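Ullik cans: README

Grip recordings from a shared workshop above a bike shop. Ullik is the name of the project. It was the name of the folder first, and by the time anyone objected there were 1,000 files in it.

What you get
97 episodes of robots picking up beverage cans. Each episode has video, joint positions and a text note. The notes are mine, so spelling varies with the hour.

Folders
gindero/ holds the scripts that trim and rename things.
ammann/ holds the calibration files. Don't edit these by hand. I did, in May, and episode 15 has been sideways ever since.
eltska/ holds the failures, sorted by how loud they were.

Labels
3 values: held, slipped, unclear. Kohei Kinoshita went through all of them a second time and moved a lot of my "held" to "unclear." We are still on speaking terms.

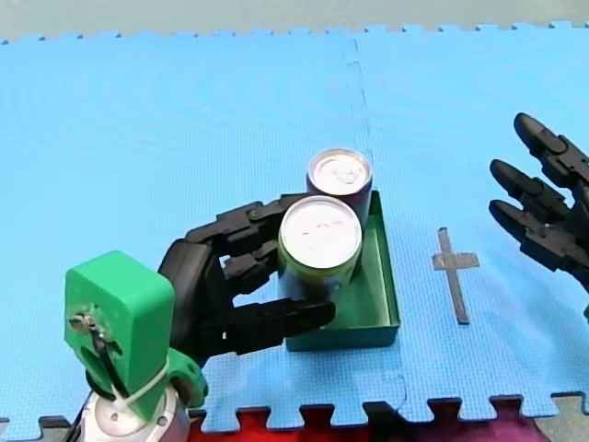
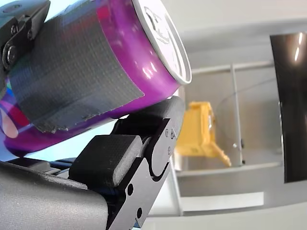
Known problems
Clocks drift between cameras, so line things up with the offsets file before you train on anything. Shiny lids wash out under our lights. Force readings are in whatever unit the motor driver felt like, and the conversion in the scripts is my best guess.

License
Use it for whatever you like. If you fix the offsets, please send them back before I try it myself.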